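December, late, kitchen table

Back from Prurville. Feet killing me. Writing this fast before it all goes, because I know by tomorrow I'll only remember the sandwiches.

Left the house too late, as ever. Bus 402 was on time for once so I wasn't. Ran for it. Got the next one, stood the whole way next to a man with a Christmas tree in a net. Needles in my scarf still.

The open day was at Drosuvix, the long low building past the Parsons warehouse. I'd walked by it for years and thought it was a dentist supply place. Sign in at the desk, sticker on the coat, my name spelled wrong. Coffee OK. There were 60 places on the list and it looked like everybody came, plus kids. Very warm in there with coats on.

Jamie Garside took our group round. Young, talks quick, kept walking backward and bumping into things. Good at it though. Didn't talk down to anyone. A woman asked if the arms could do her ironing and he gave her a real answer – cloth is hard, it never lies the same way twice, blocks are easy next to a shirt. I liked that. Wrote "shirt" on my hand.

First stop was the sorting line, behind glass. Fine. Loud. Could not hear a word of what he said and I was at the back behind a tall family. Something about 2000 parts a shift. Or a day. Didn't catch wich.

Second stop was the one I'd have gone for by itself. They call it the Madia bench. An arm on a table, and a puzzle for it to do, big plastic pieces, a red board with holes in it. I'd pictured something huge and orange behind a fence. This was more like a desk lamp with ambitions. We could get close, there was a line of tape on the floor and the kids had their toes right on it.

Jamie said the puzzle is there for the fit. Picking a thing up is one job and putting it down where it belongs is another, and the second one eats up most of their week. If the piece is tilted even a little the leg catches on the rim of the hole and then the arm has to feel that it's caught and not just push. He had us try it ourselves with kitchen tongs, on a spare board. I was terrible. Dropped mine twice. A boy next to me did it first go and looked at me with pity.

They do it with a camera down by the hand, so it sees what it's holding from very close. There was a screen on the wall showing that. I ended up watching the screen more than the arm. Strange to look at a block from that close, it gets to be a building. I thought of Dad's workshop, him with his nose right down on the vise.

Asked Jamie what happens when it gets stuck for good. He said somebody comes over and moves the piece, and it starts again. That cheered me up for some reason.

Third stop was a talk, chairs, slides. I nodded off a bit, the heat and no lunch. Woke up for the questions. Man in front wanted to know about jobs and went on for ages, and fair enough, but the answer was mostly "it depends". Nobody looked happy with it, him least.

Then sandwiches. Egg, and a cheese one with something sweet in it. Had 2 of the cheese. Took a napkin of shortbread home for tomorow, a bit squashed.

Missed the bus I meant to get, walked as far as the bridge, cold but clear. Legs now like wood.

Want to keep: tongs, shirt, the tape on the floor. Must write to them and say thanks. Also ask if they do it again in spring, Ellen's two would go mad for it.

Stuck the print in at the bottom here so it doesn't end up in the drawer with the rest. The green piece over the yellow bar, and the grip on it from the side. 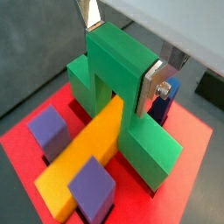
For tomorrow

Thank-you note to Drosuvix. Library books. Shake out the scarf outside, NOT in the hall. Ring Ellen before supper. Stamps.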